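Sun 8 June

Day one of giving up my phone's map app. I have a paper map of Drilville that I bought at a yard sale for two dollars and it still shows a drive-in.

The paper map has no blue dot. You have to be the blue dot yourself, which is a lot of responsibility before coffee.

Asked a man at the gas station how to get to Talpur Avenue. He said go to where the Rarari used to be and turn left. I've lived here 17 years and have no idea what the Rarari was. A restaurant? A car wash? I said "oh, sure" and drove off confidently in the wrong direction.

Anyway, I found a long straight road, and I do like a long straight road. Hard to get lost on one. You can be very wrong for a very long time, but you always know which way you're facing.

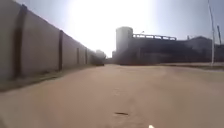
My sister has never needed a map in her life. She steers by smell and old grudges. "Left at the dentist who overcharged me." Gets there ten minutes early.

A 10 minute errand took me more than 28. I did stop to refold the map, so call it half driving, half origami.

I've now folded it wrong so many times that Clirnholm is next door to Drilville. Huge news for commuters.

Update: the Rarari was a bowling alley. It closed in January. I have bowled there. I just thought it was called "Bowling," because that's what the sign said.

Second update: phone map is back on. It wants me to make a U-turn in my own driveway.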